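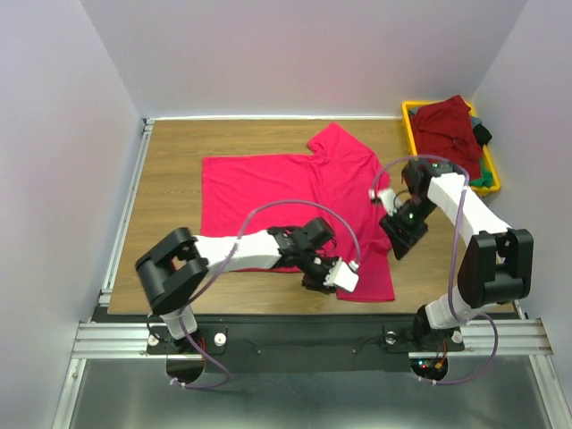
OSTOMVILLE, 19th May – Adwood, the family clothing maker on Grenby Street, is delighted to announce that its summer T-shirt exchange is coming back to Ostomville, and that this time it will run all the way through to the end of August!

Anyone in town can bring in clean cotton T-shirts they no longer wear (any size, any color, faded ones very welcome) and pick out the same number from the rails to take home. Last summer 163 households joined in, which was a good deal more than we had hangers for, and we have been hearing from so many of you ever since, asking when we would do it again.

Shirts too worn to swap will go to our friends at Haslam, who cut them up and stitch them into quilts and cushion covers. They hope to finish some 40 quilts before the weather turns, and every one will be given to a family in the Ostomville area.

The exchange is free and there is no need to sign up. Drop-off is at the side door, 63 Grenby Street, from 2 p.m. until closing.

Press contact: Adwood front desk, Ostomville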